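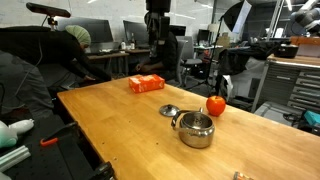
La mesa con la tetera, su tapa y la manzana.

En noviembre he vuelto a las demostraciones de la tetera, una tarea que en el papel parecía muy fácil. Tenemos ya 802 demostraciones y con ellas entrené de nuevo la política, esta vez prediciendo tramos cortos de movimiento en lugar de un solo paso. Mi compañera Rhiannon Foulkes insistía desde hace meses en este cambio, y debo reconocer que tenía razón.

El punto difícil es el pomo de la tapa. Es pequeño, y el metal pulido refleja las luces, de modo que la estimación de profundidad sale con agujeros. Un error de 5 milímetros basta para que los dedos cierren en el aire.

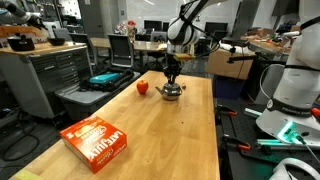 Resultados hasta ahora

Con la política anterior, la tapa quedaba bien puesta en el 38 % de los intentos. Con la nueva todavía no doy cifra, me faltan pruebas con la manzana cambiada de sitio. El entrenamiento se estabiliza pasadas las 2000 iteraciones. El código lo subiré al repositorio Wurkenach cuando esté más limpio.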